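3.2 Setting Out the Sorting Table

The following applies to all Tarkeo sorting sets used in the Zisthorpe playrooms.

1. Wipe the table and allow it to dry fully before use.

2. Lay the gray felt mat flat on the table. Smooth out any folds, working from the center.

3. Place the open bin on the right half of the mat, with its long side facing the user.

Note: Lids are stored separately – see Section 5.

4. Stand one animal figurine on the mat to the left of the bin, with its head toward the bin. Leave a short gap between the two.
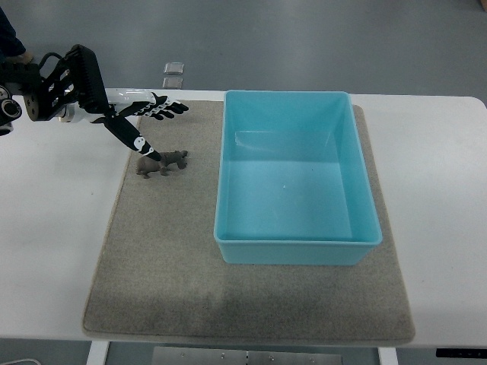
5. Keep the remaining figurines in their storage bag until they are needed.

Caution: Do not stack figurines on the rim of the bin. Report cracked bins to Paraschiva Dinu and remove them from use.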